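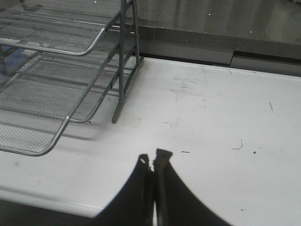
4. How the couples chose their album pictures

4.1 What we asked them to do

I should say straight away that I came to this part of the study as a working wedding photographer first and a part-time researcher second, and it probably shows. For years I'd handed over a gallery, asked for a list of favourites and then waited (and waited!) for the list to come back. I had plenty of opinions about why it took so long. What I didn't have was any record of people doing it, so Mererid Kneath and I set out to sit with couples while they picked.

Six couples took part, all of them married in the area covered by the Trarusness studio and all photographed by either Berwyn Price or me. Each had a full gallery of up to 2,000 frames, already culled for blinks and misfires, and each was asked to bring it down to 50 pictures for a printed album. We set no time limit. They could use the Fasex gallery on a laptop, or a box of small proof prints, or go back and forth between the two, and we told them they could argue as much as they liked. Several did.

The sessions were held in ordinary working rooms and we did nothing to dress them up. Worktops like the scuffed white desk in Figure 1, with its mesh letter tray, are the kind of surface most studios have, and I'd sooner watch somebody choose at one of those than at a polished sales table with a scented candle on it. I sat off to one side and wrote notes by hand. Mererid did the talking, mainly because three of the couples knew me from their wedding day and I worried they'd be polite about my pictures.

4.2 The first pass

I had expected the first pass to be a rough sort, with the obvious duds thrown out. What happened was much closer to reading. Nearly everybody started at the beginning of the day and went through in order, stopping to talk, and for a good while very little got chosen at all. One bride went through the whole of the morning preparations without marking a single frame, then said she'd "only been saying hello to everyone". I've thought about that a lot. We tend to treat the gallery as a tool for picking, and for her it was plainly the first proper look at a day she'd half missed.

Couples who worked from prints moved differently. They made piles, and the piles drifted. A picture would go on the "yes" pile, come back to be compared with its neighbour, and end up in a third heap that had never been given a name. We started calling this third heap the sulk pile, which stuck, and I'm afraid I use the term below. On screen there was no equivalent. A frame in Fasex either had a heart on it or it hadn't, and couples who weren't sure simply gave it a heart and moved on. One pair finished their first pass on the laptop with 373 favourites and were thoroughly pleased with themselves until Mererid reminded them of the target.

4.3 Portraits against family

The formal portraits are where most of the shooting effort goes. Berwyn will happily drag a couple across two fields for a decent bit of evening light, and I'm no better. So it was a bit humbling to watch. Couples loved the portraits, said so at once, picked a small handful and were done with them. There was hardly any discussion. One or two of the pictures I was proudest of went by with a cheerful "ooh, nice" and no heart.

The discussion was all about relatives. Who had to be in, who would notice if they weren't, whether a grandmother looking slightly away was better than no grandmother. Technical quality barely came up here. In one session a soft, badly lit frame of an uncle on the dance floor survived every round because it was the only one in which he was laughing, and I sat there wishing I'd been half a step to the left when I took it. Mabli Dafis, who read through my notes and coded the talk, marked these as "duty" choices at the start. After we had gone over them together she split the code in two, keeping "duty" for pictures included for another person's sake and adding "fondness" for the ones the couple would have fought for anyway. I think the split was right, though the two do blur, and we disagreed over quite a lot of the aunties.

4.4 Getting down to the final set

The last stretch was the hardest to watch. Once the couples were near the target, each picture they took out seemed to hurt more than the one before it, and three things helped them along. Some laid pictures out as spreads, using either the Manole page templates or just prints side by side, and found that two similar frames looked silly together. Some handed the decision over ("you pick, I'm going to put the kettle on"). And some went away and came back on another day, when the choice they'd been stuck on often went through with no fuss at all.

The sulk pile came into its own here. Print couples went back to it late on and pulled out pictures they'd been unsure of at the start, and those pictures tended to be small, quiet ones: hands, a coat over a chair, somebody's back at a window. Screen couples had nothing like it to return to. They trimmed from their long list and never went back to the unmarked frames, so whatever they'd skipped early on stayed skipped.

Elis Pritchard, who lays out our albums for the Bindero press, has since asked whether a "maybe" button would do the same job on screen. I'd like to try it. My own hunch is that part of it comes from the prints lying there in view, getting glanced at while people talk, and I can't see a button managing that. The follow-up sessions with Siwan Mathias, described in Section 5, were set up with this question in mind.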